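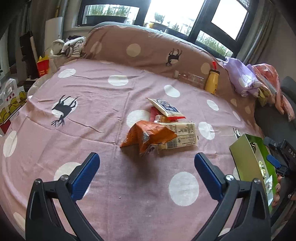
Shu-fen Tsai

Okay, moving my mom's phone plan is eating my life. She's been with Carrillo forever and pays for 2000 minutes, and last month she used 543. I want to put her on the small Momer plan (900 minutes, five bucks less) but she's terrified of losing her number. Can I start the switch online, or does she have to call Carrillo first? She has a bag of snacks ready for the hold music, so she's prepared either way!

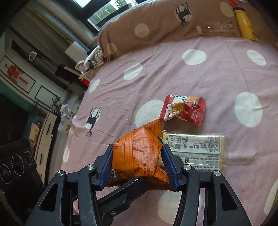
Vatano

Don't let her cancel first! Start it with Momer, and have her account number and transfer PIN handy. They pull the number over and the old line closes by itself. My dad's took most of an afternoon.

Meltbridge

I'd just call. Also check if she's got voicemails she wants to keep, mine all vanished and I'm still mad about it.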